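How to Test Whether a Robot Arm Can Put Away Your Fruit

Skill level: beginner to intermediate
Time needed: one afternoon, more if you get hooked

Can a machine do the chores yet? People ask me this constantly, and my favorite way to answer is with fruit. Put a few pieces on a table, set a basket next to them, and ask a robot arm to tidy up. It's a chore any five-year-old can do, and it tells you more about the state of home robots than a whole stack of demo videos!

This tutorial walks through the fruit test the way we run it for Clovum, our little household chores benchmark. You'll need an arm with a two-finger gripper and a wrist camera. Everything else is cheap.

What you need

A tabletop arm. We use a Justero, but any arm that can reach across a small table and lift a piece of fruit will work.
A two-finger gripper with a wide opening. Measure it before you go shopping for fruit.
A small wrist camera that can see both fingertips.
A table with a plain top. White is great to start with.
A basket or open container with fairly low sides.
Fruit. Real or play fruit, your choice. Play fruit won't bruise, and you can leave it out for weeks.
A control program you can start and stop by hand. We run Cotora, which saves the camera view along with the arm positions.

Step 1. Pick fruit that fails in different ways

Don't buy six apples. You want shapes that ask different questions of the gripper. A lemon is a nice easy first pick: firm, small, and happy to be grabbed across its short side. Anything long and curved is trickier, as the fingers have to line up with it, and if they close a little off center the fruit swings around and squirts away. Grapes are the real treat. A bunch has no single good place to hold it, and the arm has to choose one anyway.

Step 2. Set up the table

Clamp the arm down. Put the basket where the arm can reach over the rim without stretching all the way out (fully stretched arms get shaky). Leave a hand's width between the basket and the nearest fruit for your first tries. You can crowd things later.

Turn on the lights you plan to use and leave them alone. Shadows move when lamps move, and a learned controller can get attached to shadows in ways that will drive you up the wall.

Step 3. Check the wrist view

Open the camera feed and move the arm to its start pose. You want both fingertips in view, with clear table between them and the target somewhere past the tips. If the fingers hide the fruit before they even get close, tilt the camera or back the start pose off a bit.

Then move the arm to a second pose and look again. The basket may slide mostly out of view, which is normal for a wrist camera, but it means the controller has to remember or find the basket after the pick. Write down which poses lose it.

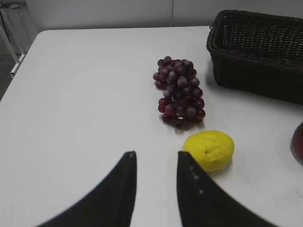
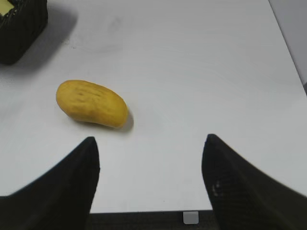
Wrist camera views with the gripper open: a lemon and red grapes (first), a curved yellow fruit (second).

Step 4. Teach the pick

Guide the arm through the job by hand or with a controller: approach, close, lift, carry, release. Go slower than feels natural. We recorded 217 runs for our first fruit set and threw out the sloppy ones, which left 212. Those five bad runs were mostly me bumping the basket.

Mix up the starting spots. Turn the fruit to a new angle each time. For the long curved pieces, be sure to show the wrist turning to match, and do it early, while the fingers are still well above the table. If you wait until the fingers are down low, the tips knock the fruit before they're lined up.

With grapes, try for the narrowest part of the bunch and close gently. Lift an inch, pause, then carry on. That little pause gives the bunch time to stop swinging.

Step 5. Run the test

Do 100 tries with your hands off the controls. Keep one finger near the stop button, of course. For each try, write down:

which fruit
whether it was picked up
whether it ended up inside the basket
what went wrong, in plain words

"Missed" is not enough. "Closed too early, pushed it left" is something you can fix.

Count a fruit resting on the rim as a miss. I know, it hurts. But if you came home and found a lemon balanced on the edge of the fruit basket, you'd move it.

Step 6. Make it harder

Once the easy version works, change one thing at a time. Slide the fruit right up against the basket. Swap in a different container. Put 2 pieces close enough to touch. Dim the lights. Try a patterned tablecloth (we use an old D'Amico one with stripes, and it is brutal).

This is my favorite part, and it's where you learn where things really stand. A controller that cleans up a tidy white table can fall apart when the basket moves a few inches.

So, can it do the chore?

On a clear table, with fruit it has practiced on, I'd say yes, slowly. Our arm takes well over a minute to clear what I could clear in a few seconds, but I'd happily let it work while I made coffee. In a real kitchen, with mail on the counter and a wet sponge in the way? I wouldn't leave the room yet. Still, watching it turn its wrist and scoop up a piece it used to chase all over the table is a total thrill!

Troubleshooting

The gripper closes on air. Check that the camera hasn't shifted on its mount. Ours worked loose twice.

Fruit slips out during the lift. Add thin rubber to the inside of the fingers, or wipe them down. Dust makes a surprising difference.

The arm drops the fruit beside the basket. Record more runs that begin with the basket out of view.

The arm freezes over the grapes. Your demos may disagree about where to grab. Pick one spot on the bunch, stick to it, and record a fresh batch.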